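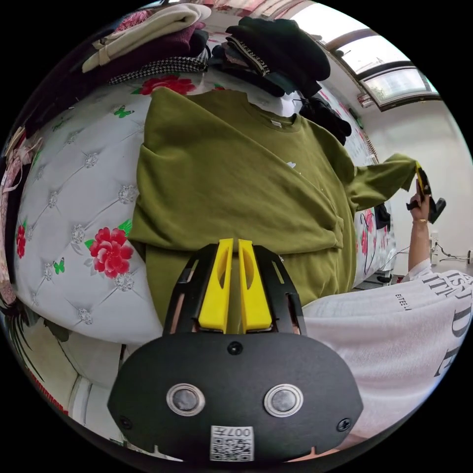 4. Setting up room types and guest check-in

Complete this section after you have entered the property name and address in section 3. You need an owner or manager login. Front desk logins can view these screens but can't save changes to them.

4.1 Add a room type

1. Open Willimeo and go to Property > Rooms.
2. Select Add room type.
3. Enter the name guests will see when they book, such as "Queen room, courtyard side". Names can have up to 80 characters.
4. Enter the number of beds and the maximum number of guests. Cribs are set separately under Extras.
5. Choose the amenities for this room type. Breakfast is not in this list – it belongs to the rate (see 4.2).
6. Select Save. The room type shows as Draft until a rate is attached.

Note: If two rooms share a bed setup but one has a kitchenette, enter them as separate types. Guests can't pick a single room number when booking.

4.2 Attach a rate

1. In the room type, open the Rates tab.
2. Enter the nightly price before tax.
3. Under Meals, pick Room only or Breakfast included.
4. Under Cancellation, enter the number of days before arrival that a guest can cancel free of charge. The default is 5. The highest value you can enter is 14.
5. Select Publish. The Draft label disappears and the room can be booked on your own page.

Caution: Changing the cancellation period does not change bookings already made. Those guests keep the terms shown in their confirmation email.

4.3 Set arrival and departure times

1. Go to Property > Front desk hours.
2. Set the earliest check-in time and the latest check-out time.
3. If the desk closes overnight, turn on Late arrival and type the instructions for guests. Include where to park and which door to use.
4. Select Send test message. Read it on a phone before you turn on sending to guests.

The late arrival message goes out at 7 p.m. property time to every guest who has not checked in. A guest who books after 7 p.m. gets it together with the confirmation.

Caution: Do not type a master door code in the instructions. If you use a Druseck lock, insert the field {guest_code} and the system fills in the code for that stay only.

4.4 Connect the housekeeping list

1. Go to Property > Housekeeping and select Create list.
2. Assign rooms to each staff member, or leave the list shared.
3. Choose when a room turns from Occupied to To clean. Most small properties use At check-out.
4. Turn on Inspect before release if a second person checks rooms. The room stays off the Ready list until that person marks it.

Items left behind by guests are entered under Lost property on the same screen. Enter the room, the item, and where it is stored. The entry stays linked to the booking, so the desk can find it when the guest calls.

Note: Properties moving from Skerano must import their room list first. Follow the steps in Appendix B, then return to 4.1 and check each name for missing accents or cut words.

Section 4 last revised in March by Constanza Alarcón.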